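Metmont Neighbourhood House — Call for participants
Home Energy Habits Group, winter intake
Posted Apr 2, 2024

We are looking for 12 households in and near Metmont to join our Home Energy Habits Group when it starts up again in August. If you have ever opened a power bill at the kitchen bench, sighed, and put it under the fruit bowl to deal with later, you would be very welcome, and you will be in good company.

The group has been going in one form or another since we moved into the old library building on Adton Road, and it has always been a friendly, slow sort of thing. People come along, have a cup of tea, compare notes about draughty hallways and old fridges, and go home with one or two small things to try before the next get-together. Last winter we spent most of an evening on door snakes and I don't think anyone minded a bit (the pattern is still at the front desk if you missed it).
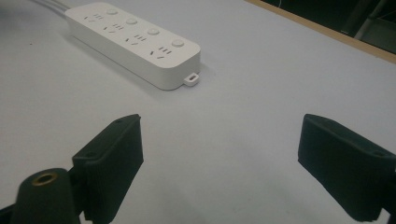
Standby power is the theme for this intake, meaning the electricity that goes to televisions, chargers, game consoles, microwaves and all the rest while they sit there doing nothing much. We'd like each household to pick one busy corner of the home and look after it for the length of the program, writing down what gets left on overnight and what gets turned off. A power strip with its own row of push buttons, like the white one with four round buttons along the top, suits this very nicely, but please don't rush out and buy anything before the first session. Plenty of people begin by just switching off at the wall, and that's perfectly fine with us.

What we ask of you
The program runs for 6 weeks, with one session of 2 hours each week in the Minhas Room, up the ramp and first on the left. Between sessions you would fill in a short diary sheet, one page a week, and read your meter if you can get to it safely. We do ask that one person from the household comes to every session if they possibly can — it needn't be the same person each time, and children are welcome to come and colour in at the back table.

Who can join
Renters, owners, share houses, people living on their own, grandparents with a full house in the school holidays, all of you. You don't need solar panels or a smart meter, and you certainly don't need to know what a kilowatt hour is. You do need to be 18 or over to sign the form, and living at your present address until the program finishes.

What you'll receive
Tea, coffee and a light supper each session, a loan energy meter to take home, and a grocery voucher at the end as a thank you for your time. Our neighbours at Mindness, the yoga and meditation studio next door, have also kindly offered a free class to everyone who takes part.

How to put your name down
Pick up a form from the front desk or ask us to post you one, and tell us a little about your home and who lives in it. Forms can be handed in or mailed to PO Box 635, Metmont. If you need an interpreter, a lift, or a seat near the heater, please write that on the form too and we'll do our best to organise it before you come.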